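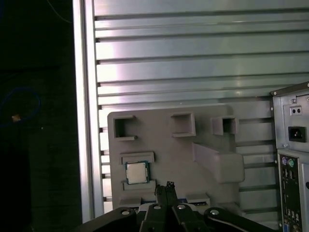
Thursday, late, and I still have gray dust up my sleeves

OK so I promised myself I'd write this down before bed, even if it's a mess, since last month I swore I'd remember everything about the bike brakes and then I remembered none of it and had to start over.

Today was the computer day! I went over to the workshop on Khondokar Street after work with a sandwich in my coat pocket and stayed until they were turning the lights off in the front half. Ruwan was already there, naturally, with his reading glasses pushed up on his head and another pair on his nose. He had put the kettle on, so I can't complain about being told I was late (I was, the bus sat at the Jumley crossing for ages behind a truck full of fence panels).

The old processor is out and parked in the gray holder. I love that holder more than is reasonable. It's just a molded plastic plate with rounded corners, three square pockets up top and a funny wedge of a ramp sticking out lower down on the right, and the chip sits in its own slot on the left with the silver side showing and that little edge of green all the way around. I've been keeping loose parts in an egg carton at home like an animal. Leonor says the egg carton is perfectly good and I've gone fancy. Maybe I have! But a chip in a slot is a chip you can find again, and I once spent a whole Sunday on my hands and knees looking for a part that was stuck to my sock.

I asked Ruwan what the pockets are for and he said "things," so I'm no wiser. I'd put screws in the first one, I think. The ramp I have no theory about at all. Bukola thinks it would make a nice place to rest a phone. I said it would slide straight off and we went back and forth over that for longer than it took to eat the sandwich.

What I paid for everything

Writing this part for myself because I will forget and then I'll tell people it was cheap. The whole used desktop came from Zurnell, the secondhand place behind the laundromat, as part of a lot of office machines. With the better processor and the memory I've put by for it, plus a new tube of paste and a decent screwdriver, I'm at 172 dollars. My limit was 193, which I arrived at by looking at what was left in the vacation jar and taking away one pair of shoes. So there's room for exactly one stupid mistake, if it's a small one.

A new machine would have been 300 at the very least, for something I wouldn't have liked. And Mom only wants it for her recipes and the church newsletter and that card game with the awful music. She doesn't need a spaceship. She needs it to open the newsletter file without going off to think about its life first.

Learning the socket

Right, so the thing I was scared of was the socket. I've read so much about bent pins that I had built it up into brain surgery. Kourosh told me weeks ago to stop reading about it and go and look at one, and I hate it when he's right, he gets this very calm face.

We talked it through before I was allowed anywhere near it. There's a thin metal lever along the side and a shiny metal frame, and the lever is what holds the whole business shut. You press it down a hair and ease it outward and only then let it come up. I practiced on a dead board first, up, down, up, down, until Bukola asked if I was trying to start a lawnmower. The first few times I let go too early and it sprang up with a noise I felt in my teeth. After that I kept a finger on it the whole way.

Then there's the matching up of the corner. The chip has a little marked corner and the socket has a marked corner and they go together, and that's honestly the whole secret, and I have it written on my hand in ballpoint as well, which I now see has come off on the pillowcase. You lower it flat. You don't push. Ruwan said "you don't push" so many times that I started hearing it as a song. If it doesn't want to drop in, pick it up and look again, and if you're tempted to wiggle it, go and make tea.

I did make tea. Twice!

Oh, and the wiping. The old paste had gone like dried toothpaste, the kind that collects in the cap, and it had to come off before anything else. I used coffee filters and rubbing alcohol, a trick from Rafsan, whose aunt repairs radios. Coffee filters don't leave fluff. I went through a silly number of them and got paste on my thumb, my cheek, the kettle handle and (I found out at home) my good scarf. It does not wash out of wool with dish soap. I've left the scarf soaking in the bathroom sink and I'm trying not to look at it.

The case, and a lot of staring

For something so ordinary, the inside of that desktop is a proper little town. I kept drifting off and just looking at it when I was supposed to be listening. The board is a lovely flat green, and there's a huddle of capacitors by the memory slots with pale blue on them and silver tops, all standing together like people waiting for an elevator. I had to ask what they were. I'd been calling them "the batteries" and got a look.

The two long memory slots are so dark they go a bit purple. I'm glad the memory is going in afterward, I'd only have been catching my sleeve on it. Those pale clips at the ends look flimsy and Ruwan says they're tougher than I think, but he also says that about my car.

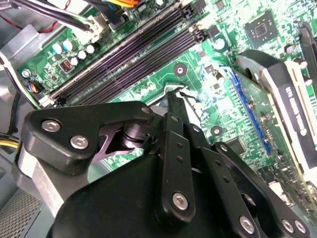

Down at the socket, with the lever and the bright metal frame just past the fingertips. Memory slots still empty.

Down near the edge there's a small plug with blue and black wires, which I very nearly pulled out in a fit of tidiness. It's a fan connector. It stays. I've put a note about it in the margin of my notebook with a box drawn around it: LEAVE THE BLUE AND BLACK ONE ALONE. Leonor read that over my shoulder at dinner and asked if it was about a butterfly.

I also want to remember the thing about the screws, because I got it wrong on the bike and I got it wrong on the bookcase. You don't tighten one all the way and then go around to the next. You do each one a little, then cross over to the opposite corner, then back. I know this. Everybody who has ever changed a tire knows this. And yet my hand just wants to finish the first one and feel good about it.

The paste question turned into a whole debate, by the way. Ruwan is a dot-in-the-middle man. Kourosh does a thin line. Bukola spreads hers out flat with an old library card and says the two of them can be as mysterious as they like. I'm going with the dot, mostly out of loyalty, and also the dot looked like the hardest one to get wrong. Pea sized, they all say, but whose peas? Mom's garden peas or the canned ones? I asked and was told to drink my tea.

What's still to do

Memory in, both sticks, until the clips click. Cooler back on, crossing corners. Side panel, which has a dent I'd like to push out from behind if I can find the rubber mallet (I lent it to someone in October and can't think who). Then the hard drive, and then somebody has to sit through all the setting up, and I suppose that's me.

Also clean the keyboard. Oh, that keyboard. I don't know who had it before but I believe they ate crackers for a living. I've got the keys soaking in a mixing bowl with warm water and a drop of soap, and before I popped them off I drew the whole layout on the back of the gas bill, so please, self, do not pay the gas bill by mail this month.

I have also promised to label things. Mom wants to know which hole is for the speakers and which is for the microphone, and she can't see the little symbols, so I'm going to use nail polish. Green for speakers and pink for the microphone. I have a pink called Drurnach Sunset that I bought for a wedding and wore once, and it was a terrible color on me. It'll be fine on a computer.

Small things before I forget them

Bring my own mug next time. The one I keep getting has a chip in the rim exactly where a mouth goes.

Hair tied back. I leaned in to look at the board and my bangs went in first.

Ask Bukola for the name of those little lamps on a bendy neck. My head throws a shadow on everything I want to see, and holding a flashlight in my teeth made me drool (on my own knee, thank goodness, well away from the green).

Eat something bigger than one sandwich. I was so shaky by the end that Ruwan made me sit on my hands for a bit before he'd let me pick up a screwdriver again, and then he shared his crackers, which did make me think about the keyboard.

I walked home the long way since it had stopped raining, and the whole walk I was doing the lever in my head, down a hair, out, let it up slowly. Leonor had saved me some soup. I told her all about capacitors and she was very nice about it and asked one question, and it was whether the computer would be off the dining table by the weekend. It isn't even on the dining table yet. Only the keyboard is, and the screws from the keyboard, and the gas bill.

Scarf update, 11:40: no change. Going to try the rubbing alcohol on one corner and then sleep.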